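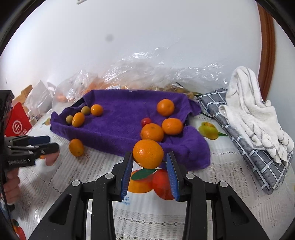

橙子与蕾丝桌布

首页 > 汽车 > 专栏

一斤灰尘值多少钱
2020年8月

先交代立场。我有一辆旧车,不名贵,一九六几年的Prutar双门,右侧车门关两次才能关严,雨刮器有自己的作息。我写这篇文章,利益相关,心态也谈不上公允,读者可以随时打折。

事情要从Plandthorpe说起。那是个老爷车展,在Flasedport城外的一片草坪上办,每年一届,草坪修得比多数参展者的头发整齐。过去那里的规矩很好懂:谁的车亮谁得奖。车主们带着棉签来,蹲在地上擦轮毂螺丝的凹槽,裁判戴白手套摸底盘,摸出一点油就扣分。一辆车要是漏油,主人得像狗在人家地毯上撒了尿一样赔不是。那些车从拖车上下来,开上草坪,再开回拖车,一辈子的里程可以用卷尺量。

这套办法可笑,大家也都知道可笑,于是几年前加了一个组别,叫“原貌保存组”。道理说得很漂亮:一辆车只有一次出厂的机会,漆再好也是后来的漆,原来的皮子裂了也是原来的皮子。所以该组只收没有翻新过的车,越旧越好,裂纹、褪色、磨秃的踏板统统加分。

我当时拍手赞成。我那辆车的踏板就很秃。

后来我发现高兴得早了。人这种动物,给他一张评分表,他就能把表上的任何一项做成生意。从前表上写“亮”,于是有人卖蜡;如今表上写“旧”,自然有人卖旧。

Radonjić是本地一家修车铺,手艺没话说,我的变速箱也是他们救回来的。前年他们墙上的价目表多了一行,叫“年代感整理”。我问什么意思,柜台后面的年轻人说,就是让车看起来没有整理过。我又问那和不整理有什么区别。他想了想,说区别是65个工时。

价目表我后来要了一份,当散文读,很耐读。座椅龟裂,分“轻度使用”和“家族传承”两档。门把手周围的指甲划痕,可选左撇子或右撇子。仪表台日晒褪色,请注明车辆生活的纬度。引擎盖下面还有一项,原文是“有说服力的灰尘”,我一直想知道没有说服力的灰尘是什么样子,大概就是我家书架上那种。

话说回来,铺子没什么可指责的。顾客要把新皮子弄旧,他们就弄旧,跟牛仔裤厂一个道理,牛仔裤膝盖上的洞也不是种地种出来的。我不痛快的是另一件事:真正旧的车,在这套办法底下反倒吃亏。

Banafsheh Rostami的那辆就是。她那辆Prutar四门轿车是从她父亲手里接过来的,全家人坐着它搬过家、上过学、去过海边,后排地毯里到现在还抖得出沙子。右前翼子板换过一回,颜色差了半个色号,因为那年撞了邮筒,而那年镇上的漆行只有那半个色号。收音机是后来装的,原来那台给一罐汽水浇坏了。前几年她把车报到原貌保存组,裁判的评语我看过,措辞客气,意思是:翼子板非原厂漆,收音机非原配,驾驶座有织物修补,“历史连贯性不足”。

历史连贯性不足。一辆车跟着一家人过了几十年,撞过邮筒,喝过汽水,连那几针补丁都是她母亲拿缝窗帘的线补的,最后说它历史不连贯。那年得奖的是一辆在仓库里躺了大半辈子的敞篷车,前任主人买下之后就不敢开,怕旧。它确实连贯,因为它什么也没经历过。照这个标准,最有历史的人应该是植物人。

这句话我在聚餐时说过一遍,邻座没有笑。我在这里再说一遍,希望读者好一些。

有人会问,那你要怎么样?回到白手套和棉签吗?也不是。翻新有翻新的好处。有些车找到的时候只剩一个轮廓,鸡在里面下过蛋,不翻新就是一堆氧化铁。把这样一堆东西变回能跑的车,是很了不起的事,我愿意脱帽。我只要求翻新的人大方承认它是翻新的。一个老太太烫了头,染了发,精神抖擞地走出来,没有人会骂她造假。要是她染了一头白发,再请人在脸上画皱纹,出来说自己一百零几岁,那就要另外讨论了。

也有人拿家具和古画来比。搞古董家具的人很早就为包浆吵过架,吵得比我们有文化。可是柜子站在墙角就算尽了本分,画挂着就算尽了本分,车不行。车的本分是把人从甲地运到乙地,途中最好不要着火。一辆车只要还在尽本分,就一定要换东西:刹车片要换,油管要换,轮胎更要换。我认识一位先生,坚持用出厂时的那套轮胎参展,胎壁硬得可以切面包。他在草坪上慢慢挪了一圈,众人鼓掌,他下来的时候脸色发白,说方向盘打了没有反应。评分表上,轮胎一项他拿了满分。

说到评分表,Plandthorpe的那一份我仔细研究过。原貌保存组满分400分,内饰、外观、机械、文件,各有各的格子。文件一栏尤其厉害,旧发票、旧保险单、旧照片、历任车主的通信,多多益善。有一位参展者抱来一只皮箱,里面的纸比车还香。裁判翻得入神,车倒看得很快。我回家也翻了翻自己的抽屉,找到一张停车罚单和一张洗车优惠券,优惠券还过期了。

表上唯独没有一格问:这车上个月开过没有?

我把这个意思跟Mirjana Živković讲过。她做了很多年裁判,眼睛很毒,远远看一眼就能说出哪颗螺丝是后配的。她听完说,开没开过没法打分。我说里程表摆在那里。她说里程表是最会撒谎的零件。我说那就让他们开一趟,当着大家的面。她说草坪会压坏。

我觉得这段对话里已经包含了这个行业的全部哲学。草坪会压坏。我们在一块不能开车的地上办车展,评出来的当然是最不需要开的车。

她倒也不是死板的人。散场以后她坐在折叠椅上脱了鞋,跟我承认,假旧她多半看得出来。磨损是有动作的,人上车先抓哪里,左脚搁在哪里,胳膊肘晒太阳的时候靠在哪里,这些地方连起来是一个姿势。假的没有姿势,该旧的地方都旧了,像是有个没有骨头的人在里面坐了几十年。我问看出来了为什么不说。她说,评分表里没有“骨头”这一项,况且对方带着律师。

后来有好几个星期,我一上车就留意自己先抓哪里。我抓的是门框上沿,那里的漆果然秃了一小块,手指的形状都在。我有点得意,又有点难为情,好像偷看了自己的病历。

钱的事也得说说,不说显得清高。同一款Prutar双门,翻新得锃亮的一个价,躺在仓库没动过的,价钱能翻上去一大截,中间那种一直在开、一直在修的,最便宜。我请人估过我那辆,估价的人绕着走了两圈,问我有没有考虑过把它“往任何一个方向推一推”。要么彻底弄新,要么彻底弄旧,停在当中是没有市场的。他给了我一张名片,又给了我一张Radonjić的宣传单,上面印着老客户介绍立减200元。我算了算,这笔折扣够买几两有说服力的灰尘。

市场有市场的理由,买车的人买的是故事,而故事要讲得快。“从没动过”,四个字。“全部翻新”,四个字。“化油器是我舅舅在一个加油站换的,那天我们本来要去喝喜酒,结果迟到,新郎也迟到,因为他坐在我们车上”,这就没法写进拍卖图录了。可是我想来想去,要是有一天我把车卖了,我舍不得的恐怕就是写不进图录的这部分。那个新郎后来离了婚,化油器至今好用。

我给主办方写过一封信,提了个建议,趁这里有版面,再提一次。请增设一个组别,名字随便起,叫“日常使用组”也行,叫“将就组”也行。报名条件是车得自己开来,拖车一律停在山下。头天傍晚从Flasedport的码头出发,绕着湖走一圈,上那道坡,下那道坡,停在草坪外面的碎石地上过夜,第二天早晨能一次打着火的,进入决赛。24小时之内修过什么,用什么修的,都可以加分,用丝袜和发卡修的加双倍。裁判不准戴手套。漏油不扣分,漏的形状好看可以酌情鼓励。

至于文件,我建议改成口试。请车主讲一讲这车最丢人的一次抛锚,限时五分钟。编故事的人我不担心,编出来的抛锚总是很体面,要么在雪山上,要么在有名的海岸公路上。真抛锚都在环岛里,后面跟着一辆灵车。

主办方回了信,感谢我对传统的热爱,说建议已转交有关同仁,随信附上明年十一月冬季晚宴的订座表一份,着装要求为正装。我把订座表折起来,垫在右侧车门的门锁后面了。厚度正好,现在关一次半就能关严。

今年草坪空着,展会停办,山上大概长满了蒲公英。有几位车友在群里抱怨,说一年的准备白费了,车擦好了没处去,旧也做好了没人看。Banafsheh没有说话,她发了一段录音,点开是发动机的声音,怠速有点不匀,中间夹着她女儿在后座喊要上厕所。我听出来气门该调了,给她回了一条,她说知道,秋天再弄,这会儿先得找个厕所。

(本文仅代表作者个人观点)

上一篇:备胎里的半瓶酒
下一篇:论喇叭的礼貌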